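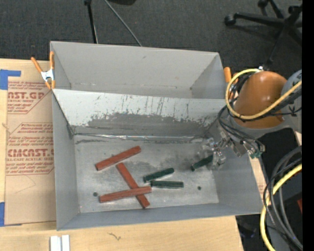
Keep the Scratched Bin

By Inmaculada Garrido
Mar 10, 2021

Every few months someone at our community workshop proposes that we replace the storage bins. The proposal is always reasonable on its face. The bins are scuffed and the paint is coming off them. There is usually a link to a catalog, and in the catalog the bins are bright and stackable and have snap-on lids.

I have voted against it each time, and I would like to set out why, and then say something about how we store things for children in general.

I run the block table at Sibiya, a shared workshop and playroom that takes up the ground floor of an old print shop. We have 303 wooden blocks in regular use, long ones and short ones, stained in a few colors. They get used by children from 3 years old up to adults who say they are only keeping a child company. The blocks live in wide, open, divided bins set on tables. That is the whole system.

The first thing people object to is the wear. A divider in a bin gets hit more than any other part of it, by hands going in and by blocks being dragged out against it. After enough of this the paint flakes and you get bare, dull patches covered in scratches. The floor of the bin goes the same way. To a visitor this looks like neglect. To me it looks like a bin that people reach into. We own one bin from the same order that has hardly a mark on it, and the reason is that it was put on a high shelf for most of its life, where it did no good to anyone.

I will grant one point to the other side. Flaking paint is a real concern around small children who put things in their mouths. If you have an old bin and don't know what it was painted with, find out, or get rid of it. Loose flakes should be rubbed off and wiped up in any case. We go over ours with a damp cloth at the end of the day and sand down anything that lifts. That takes a few minutes. Scratches that don't lift are just scratches, and I leave them alone.

The second objection is about order, and here I feel more strongly. The catalogs would like each color in its own slot and each length in its own tray. We tried that. In September of our second year we bought a sorting cabinet called the Drakau, with 25 small drawers, and we spent an afternoon labeling them. Children opened one drawer, took what was in it, built with that and stopped. They didn't go looking in the other drawers. Putting away became a job for adults, and a slow one, and blocks ended up in the wrong drawers anyway. By spring we had given the cabinet to a sewing group, who keep buttons in it and like it very much.

A wide shallow compartment does something the drawers could not. You can see everything in it at once. A long reddish block lying across another one already looks like the start of something, and a child who came over with no plan will often pick up from there. A few blocks scattered on a flat floor are easier to choose from than a heap. I have come to believe that the bin should never be more than half full when a session starts. Full bins get tipped over, because tipping is the only way to reach the bottom.

The divider matters too, and I would not buy a bin without one. Two compartments are enough. One holds what is in play. The other can stay empty until it is wanted, and parents ask about this more than anything else. Why not fill both sides? The empty side is where a child puts the pieces picked out for later, or the ones a brother is not allowed to touch. If you fill it, those pieces go on the floor.

A low front is worth paying for. So is a side that leans outward, as it gives the wrist some room. Holes in the bottom are useful if you wash your bins, and a nuisance if you store anything small enough to fall through. For blocks they make no difference.

I should say something about lids, as lids are what the Brotura range is sold on. A lid keeps dust out. It also makes a bin into a box, and a box has to be opened by someone, and then the lid has to go somewhere. Ours went under the table, then behind the radiator. I can live with dust.

The last argument for replacement is that new bins would make the room look cared for, and that this matters when we show people around. I understand this. We depend on families deciding to come back. But the families who join us have mostly decided by the time they have spent half an hour at the table, and they spend it looking at what their child is making. The complaints I get are about parking and the toilets.

The current proposal is for 5 bins from Kodham, in white. They are well made and I have no quarrel with the price. If one of ours cracks, I will happily order one to take its place. Until then I would like the money to go on more long blocks. We run short of those by the middle of every morning, and the short ones pile up unused while children wait.

The vote is at the next members' meeting. Anyone who wants to look at the old bins first can come by the block table during open hours and try reaching into one.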